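Ticket: Fevix simulation, example collection, room set B
Queue: Kandness Data Operations
Opened: 2018-05-02
Priority: Normal
Status: Open, awaiting reply from Prantl

Summary
The collection run for the Sikex learning system completed without an error code, but review rejected a large share of the episodes. The reviewers' note reads "view blocked or target not in view." The requester asks that the run be held back from training until the cause is known.

Details
The run was scheduled for 287 episodes. Of these, 184 passed review and the remainder were set aside. The joint records for the rejected episodes are complete and play back normally. The fault is therefore limited to the views stored with them – the motion data need not be collected again unless the views cannot be rendered a second time.

Two stored views from the run are attached.

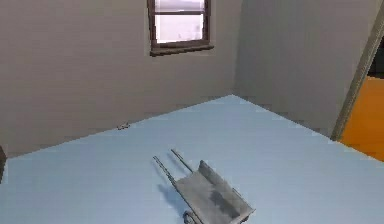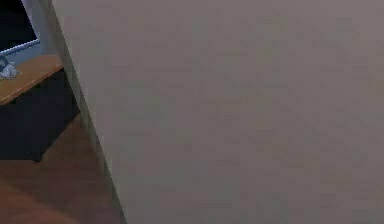
Attachments 1 and 2, simulated views. First: wheelbarrow in view, arm not in view. Second: large flat surface close to the viewpoint, most likely the arm; monitor and desk at left.

Steps taken
1. The run was replayed from the saved joint records on a second workstation. The same views were produced, and a display fault on the first workstation has been ruled out.
2. The viewpoint settings were compared with those kept from the November run. One mounting offset differs. It is not yet known whether the change was intended.
3. The offset was returned to the November value and a test of 100 episodes was started. Results will be added to this ticket.
4. The review rule was read again. It requires the target object to be visible at the start of an episode, but does not state how much of the view the arm may cover. A written limit has been requested.

Requested of Prantl
Please confirm which mounting offset is correct for this room set, and whether views can be rendered again from existing joint records under the present agreement.

Interim instruction
Operators should not delete rejected episodes. They are to remain in the holding folder with their original numbers. New collection in room set B is suspended; other room sets may continue as scheduled.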